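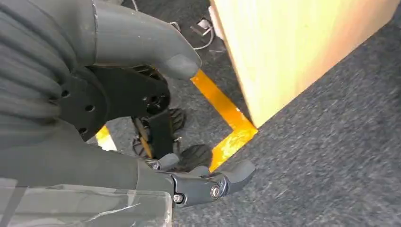
A reader of last year's notes wrote in to ask why we spend a whole session on Kaltness when most visitors only change trains there. Fair question! My answer is that a stopover town teaches you more about planning a trip than any capital does, and this one is a joy to plan.

## Session 2: the short stay

Take the line from Zamovberg, 98 km, and get off with one bag. You have an afternoon, a night and a morning. What goes in?

- **Arrival.** Walk from the station. The river path is lovely and brings you out by the old customs house.
- **Afternoon.** One big sight, chosen before you leave home. I'd take the harbour museum every time — the rope gallery alone is worth the fare.
- **Evening.** Eat late, up the hill, where the locals go.
- **Morning.** The market opens early and is nearly done by 11.

Notice how much is left out. The castle is missing, and so is the boat to Tarneo (a full day, and a wonderful one, so save it for session 4).
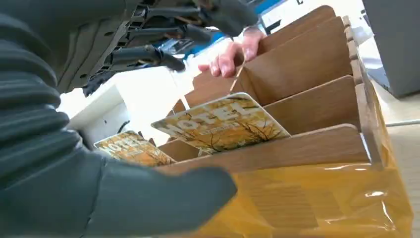
*Fig. 2. Session 2, short stays.*

### To do before next time

Plan the same length of stay in Cárdenas, our made-up port, using the street map in your pack. It has over 830 beds and hardly any buses, so think hard about where you sleep. Keep to one page. Bring two versions, one for rain — it makes a huge difference in October!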